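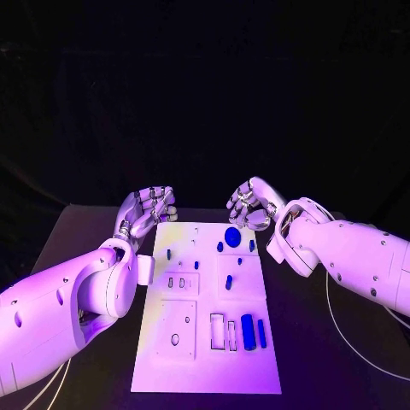

Zuordnungsvorlage Lema auf dunkler Tischplatte.

Zitham, 29. April 2018. Der Fachverband Oson hat die überarbeitete Fassung der Zuordnungsvorlage Lema zur Verwendung im Grundlagenunterricht freigegeben. Die Vorlage dient der Einführung in das lagerichtige Ablegen und Fügen kleiner Bauteile und wird gemeinsam mit der Lehrmittelwerkstatt Prorach herausgegeben. Sie löst die bisherige Ausgabe ab, deren Bestand aufgebraucht ist.

Bei der Arbeit mit Lema wird jedes Bauteil einzeln aufgenommen und auf den zugehörigen Umriss gesetzt. Die Umrisse sind schwarz auf weißem Grund gedruckt, die Bauteile durchgehend blau gehalten. An dieser Farbgebung hält der Verband fest. Rückmeldungen aus der Erprobung hatten ergeben, dass mehrfarbige Sätze dazu verleiten, nach Farbe statt nach Form zuzuordnen.

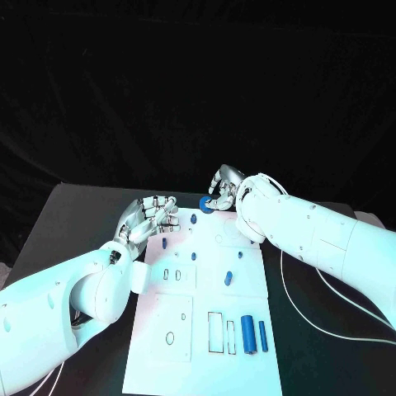

Änderungen gegenüber der bisherigen Ausgabe

Die Neufassung enthält sieben Übungsaufgaben, deren Reihenfolge nunmehr verbindlich festgelegt ist. Begonnen wird mit den Stiften und Scheiben; Teile mit Verzahnung folgen erst im Anschluss. Die Linienstärke der Umrisse wurde vereinheitlicht. Entfallen sind die Beschriftungen innerhalb der Felder, die in der früheren Ausgabe teilweise unter den abgelegten Teilen verschwanden.

Für die Durchführung empfiehlt der Verband eine dunkle, nicht spiegelnde Arbeitsfläche und einen ruhigen Hintergrund. Die Vorlage ist vor Beginn auszurichten und während einer Aufgabe nicht mehr zu verschieben. Nicht benötigte Bauteile sind neben der Arbeitsfläche bereitzuhalten. 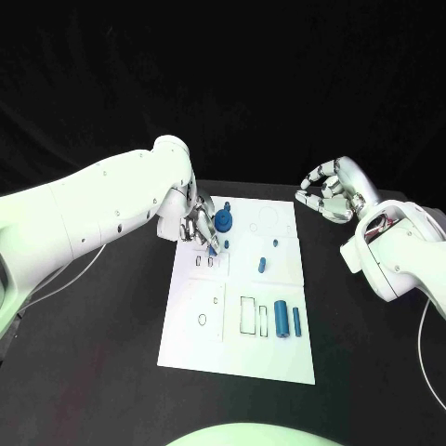

Die Bewertung erfolgt wie bisher nach Lage und Sitz des Bauteils; die benötigte Zeit wird vermerkt, fließt jedoch nicht in das Ergebnis ein. Als richtig abgelegt gilt ein Teil, wenn es den Umriss an keiner Stelle überschreitet. Bei Teilen mit breiterem Zahnkranz und kurzer erhöhter Nabe, wie dem blauen Rad im oberen Bereich der Vorlage, ist allein der Zahnkranz maßgeblich. Leichte Falzlinien im Bogen gelten nicht als Feldgrenzen und bleiben bei der Bewertung außer Betracht. Fällt ein Teil während der Aufgabe auf die Arbeitsfläche, darf es einmal neu aufgenommen werden.

Die Erprobung hatte im November begonnen. Insgesamt wurden 102 Bewertungsbögen ausgewertet. Zwei Umrisse wurden daraufhin vergrößert.

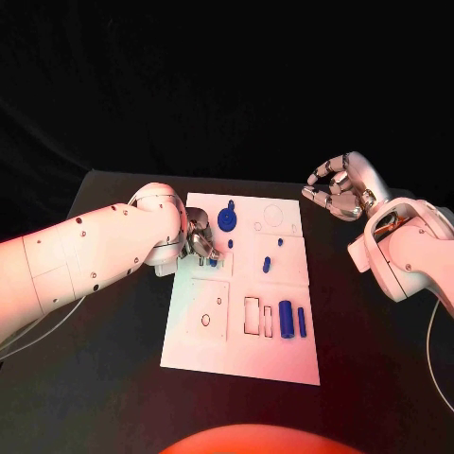
Vorlage mit blauen Bauteilen; im Feld oben rechts ein großer Kreisumriss zwischen zwei kleineren.

Der Bezug ist über die Lehrmittelwerkstatt Prorach möglich. Einrichtungen, die bereits mit der früheren Ausgabe arbeiten, können die vorhandenen Bauteile weiterverwenden und erhalten auf Antrag zwei Vorlagen im Austausch. Ersatzteile werden auch einzeln abgegeben. Die Durchführungshinweise liegen jeder Lieferung bei und können in der Geschäftsstelle des Verbandes in Zitham eingesehen werden.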